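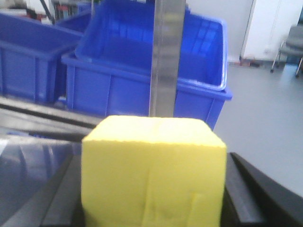
Equipment Planner, Handling Cells (fixed term, full time)
Faltton, Pamthorpe site

We are looking for someone to take over the planning and purchasing of our small-parts handling equipment. The last two buying rounds went badly. We own machines that do less than the brochures said, and we have paid for software seats that sat idle. Before we spend any more, we want a person in the building whose job is to ask awkward questions and write down the answers.

If you believe every warehouse will be fully automated soon, you may be right, but you will probably be unhappy here. If you think none of it works, you will be unhappy too, because some of it does. We pick, sort and repack soft and odd-shaped goods for other companies: foam inserts, sponges, bagged textiles, bottles with awkward caps. Soft goods are where most of the sales claims fall apart. A gripper that handles a rigid carton all day can crush a foam block, or drop it, or hold it so slowly that a person would have finished the tote.

What we have now

One trial cell at Pamthorpe with a two-finger gripper and a wrist camera, bought outright. A second arm on lease from Donness, with an option to buy that we have to take up or turn down by 31st December. A shelf of spare fingers and pads, poorly labeled. A maintenance contract that covers the arm and, as far as we can tell, nothing attached to it.

There is also a proposal, written before most of the present team arrived, to fit out a full line at our Furukawa building. It assumes a pick rate we have never seen on our own floor. You will be asked to read it in your first week and tell us which pages to keep.

What you will do

Build a three-year equipment plan for both sites, with a budget that includes the things usually left out: fixtures, guarding, floor work, spare parts, training hours, and the cost of a person standing next to the cell when it stops.

Write the test that any supplier has to pass before we sign. Our current draft calls for 1,000 picks of mixed soft goods from our own bins, under our own lights, with our own staff loading. Toshio Kuroda on the floor thinks it should be 2,000 and has a fair case. You will settle it with him.

Attend supplier demonstrations and ask for the items on our list to be run, including the ones the supplier did not bring. Record failures by type. A dropped part, a squashed part and a part left in the bin have different costs, and we have been adding them up as if they were the same.

Decide on the Donness lease. We would like a recommendation of no more than four pages, with the arithmetic shown.

Keep the asset list up to date. It currently has 37 lines on it, and several describe things that have been returned, scrapped or moved to Furukawa.

Compare each purchase with the dull option. Sometimes a better table height, a tilted bin and one more person on the late shift will beat a machine. We expect you to say so when it does, even if the budget line was meant for hardware.

What you will not do

You will not program the robots. Yuzuki Hattori and Genji Ichikawa look after the cells and the gripping trials, and they do not need a planner telling them how to set finger force. You will need to follow what they tell you, though, and turn it into a purchase order or a refusal.

You will not be measured on how much automation we install. There is no bonus tied to units bought or headcount reduced. An earlier version of this post had one, and it explains a good deal about the state of the spares shelf.

You should have

Experience buying or budgeting for industrial equipment of some kind. It does not have to be robotics. People who have bought packaging lines, conveyors, machine tools or hospital equipment have seen the same contract tricks.

Comfort with a spreadsheet that other people can read.

The nerve to stop a meeting when someone quotes a payback period without saying what is in it.

Enough patience to stand beside a working cell for a shift and take notes. Supplier videos tend to be short and we would like you to be suspicious of that.

It would help if you have

Negotiated a service contract, and later had to use it.

Some knowledge of end-of-arm tooling, especially how finger pads wear and what replacements cost over a year.

Worked on a project that was canceled, and can explain why.

Please do not send

A cover letter about passion for innovation. A certificate from a supplier's two-day course is fine to list, but it will not move you up the pile.

Hours, place and terms

The post is based at Pamthorpe, with regular days at Furukawa. Most of the work is on site. You can write reports at home, but we won't accept test results from anyone who was not in the room. The contract runs until the following September and may be extended if the plan you write calls for a planner. It may not, and we would want you to say that as well.

You get 28 days of paid leave. Safety shoes are provided. Pay is set by our standard grades and will be given in writing to anyone invited to interview, before the interview. You report to Kimie Hirano, head of operations.

How to apply

Send a resume and one page answering the following: Describe a piece of equipment you bought, or helped buy, that turned out to be the wrong choice. What did the quote leave out, when did you find out, and what did you do about it?

If you have never made a bad purchase, tell us about one you stopped.

Applications go to Minoru Ikeda in the Faltton personnel office at Pamthorpe. We read all of them and will reply to all of them. Interviews take half a day. The first part is a talk with Kimie and Minoru. After that you will be handed a real supplier quote, with the name removed, and given an hour to mark it up. Calculators are allowed, and you may ask the floor team anything you like while you work. We do not have a correct answer to compare yours against, as we signed that one.

Suppliers and agencies: please do not respond to this notice with a product catalog.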